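Borkier Common Entrance Test

The Borkier Common Entrance Test, usually shortened to BCET, is a written examination used to select students for diploma and degree courses at the colleges of Borkier and the neighboring district of Urnine. It is held once a year, in October, and is open to anyone who has finished secondary school or is in the last year of it.

Background

Before the common test was set up, each college in the two districts ran its own entrance paper. A student who wanted to apply to several colleges had to pay a separate fee each time and often had to travel between towns on consecutive days. The colleges of Borkier agreed to share a single paper, and those of Urnine joined later, after a disagreement over the weight given to school marks was settled. Under the settlement, school marks are used only to separate candidates whose test scores are equal.

Format

The test consists of 2 papers taken on the same day, with a lunch break between them. Paper I covers language and general reasoning and is the same for all candidates. Paper II depends on the course applied for. Candidates for technical courses take mathematics and physical science, candidates for health courses take biology and chemistry, and candidates for commerce and teaching courses take mathematics and social studies.

Each paper lasts 3 hours. Questions are printed in English and in the regional language, and where the two versions differ, the English version is used for marking. There is no penalty for a wrong answer. Calculators are not allowed, but a sheet of formulas is printed at the back of the technical paper.

Registration

Applications open in early summer and close before the start of the monsoon break. The form asks for the candidate's school record, a signature, a recent photograph and a choice of test center. The choice of center cannot be changed after the fee is paid. Corrections to the spelling of a name or to a date of birth can be made during a short window after the closing date.

Admission slips are issued by download only. Candidates must bring a printed slip and one form of photo identification. Those who arrive after the papers have been handed out are not admitted to that paper, though they may still sit the other one. A candidate who misses either paper does not receive a rank.

Scoring and ranks

Marks from the two papers are added without scaling. Ties are broken first by the Paper II mark, then by the Paper I mark, and then by school marks. The rank list is published with roll numbers only. In the most recent session for which figures were released, 2059 candidates received a rank.

A provisional answer key appears before the results. Candidates may object to an answer by sending a written explanation and a fee, and the fee is returned if the objection is accepted. When a question is withdrawn, all candidates who sat the paper receive the mark for it.

Seat allotment

Seats are filled in 2 rounds. In the first round, candidates list courses and colleges in order of preference, and seats are given out strictly by rank. A candidate who accepts a first-round seat may keep it or ask to be moved up the list in the second round. Asking to be moved up gives up the earlier seat if a higher choice becomes free. Seats left over after the second round are returned to the colleges, which fill them directly.

The engineering college at Pita has the largest number of seats in the technical group, and its automation and manufacturing courses usually close early in the first round.

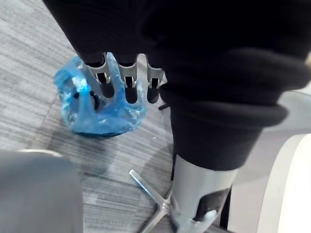
Đặng, commenting on an earlier version of this article, wrote that the section on allotment should say more plainly that the second round is optional, as many families believe a first-round seat lapses unless they enter again. It does not lapse, provided the acceptance fee has been paid by the stated date.

Criticism

The test has been criticized for the small number of centers in the hill areas of Urnine, where some candidates must stay overnight to reach the first paper on time. Teachers have also objected to the social studies syllabus, which follows an older textbook no longer used in many schools. A revised syllabus has been circulated for comment but not adopted.

See also

Colleges of Urnine
Secondary education in Borkier

This page was last edited on Mar 29, 2021.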